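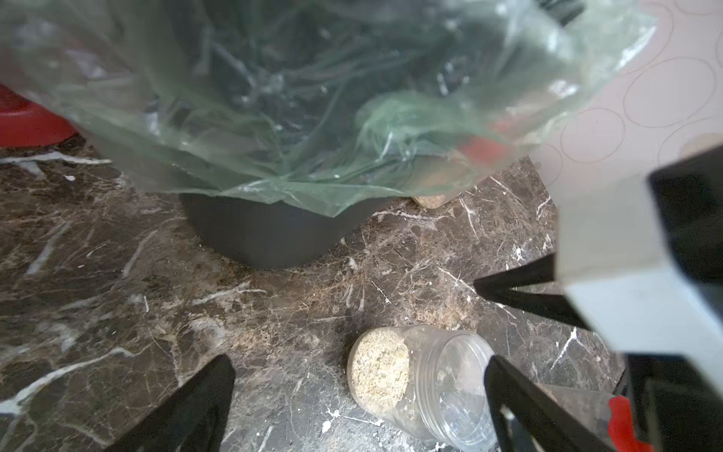
Spent the afternoon rewriting our house rules for robots handling household stuff. The old version was 62 lines long and most of it was me being angry in February. A thread.

Rule one used to say "the robot shall operate safely." Kagiso Ngubane asked me how he was supposed to check that with a clipboard. Fair. It now says who can hit stop, where they stand, and that they put their phone away first.

Rule two: clear jars get their own procedure. Transparent plastic on busy veined marble is a terrible thing to ask a depth sensor to have opinions about. Slow approach, light grip, no squeezing to find out.

I wanted to ban marble entirely. Precious Mabuza pointed out that people own marble.

Rule three: a jar on its side is a different task from a jar standing up. Log it as a different task. We had 83 runs filed under "jar" and I could not tell you which way up a single one of them was. Some of that was my filing.

Rule four, the one with all the comments on it: anything with an open mouth gets treated as full until a person has looked. The jar with the tan plug at the bottom is a good case. Looks like cork, or packed sawdust. The gripper doesn't care which. Whoever cleans the gripper cares a lot.

Rule five is bags. Thin plastic hanging over the side of a bin moves when you breathe near it, and fingers love to snag it. Keep-out zone around the bin, bag included, measured from the bag as it hangs today and not from the nice CAD bin in Duan.

(Duan is our planner. It believes all bins are naked cylinders. I envy it.)

Rule six: don't tidy the surface before a run. Smudges, specks, crumbs of whatever, leave them. Kiều Triệu tested wiped counters against unwiped ones and the wiped numbers were lovely and useless.

Rule seven: if you override a rule, write down which one and sign it. "Felt fine" is no longer accepted as a reason. It had been used 7 times, 2 of them by me.

Sizwe Msimang wants a rule eight about naming the robots. Denied – for now. There is already one called Brorkine and it gets blamed for things it wasn't plugged in for.

The whole thing fits on one page, taped up by the stop button. Kgomotso Zwane has already corrected my spelling on it in pen.

Comments open until the next revision. Please be specific. "Seems like a lot of rules" has been received and filed.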